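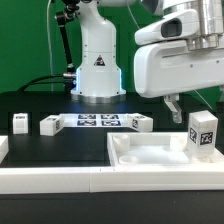

The block goes blank

Are plain white blocks good for thinking, or just good for selling?

A set of building blocks used to be a cheap present. You got a drawstring bag, a few arches, a triangle that never sat properly on anything, and a smell of paint. Now there is a shop in Clendby where a box of plain white blocks costs 83 pounds, and the box has a ribbon on it.

The shop is called Jedard, and its leaflet makes large claims. Blank blocks "free the hands to think". Colour, we are told, gets in the way. A child or a tired office worker who lays out a few white shapes on a dark table each morning will be calmer by lunch. The leaflet mentions 2,000 happy customers, though it doesn't mention how anyone found out they were happy.

I took a set home for a month. The blocks are pleasant enough to hold, with clean corners and a bit of weight. Stood upright, the longer ones make a decent wall. Laid on their sides they make a lower wall. By the second week I was using one to prop up a recipe book, and it did that very well.

What I didn't notice was any great opening of the mind. My nephew, aged five, built a car park and then asked which blocks were the cars. We drew on them with a felt tip, which the leaflet warns against, and the afternoon went much better after that. A block with a mark on it has a front and a back. You can say where it belongs and whether it has been turned round. A blank one gives you very little to argue over, and arguing is a good half of playing with blocks.

There is also the matter of white. It shows everything: toast, pencil, the thumb of anyone who has eaten a plum. Jedard sells a cleaning cloth for this, in a matching box.

To be fair, the toy library at Doscombe bought plain sets in February and says they go out as often as the painted ones. It lends more than 800 toys, charges two pounds a time, and has no ribbon to pay for. Some of its white blocks have come back with windows and doors drawn on, and those are still on the shelf with the rest.

Barreto, a rival maker, plans a grey range for the autumn. Grey, it says, is more restful than white. I have asked how it knows and am waiting to hear – in the meantime the recipe book is staying where it is.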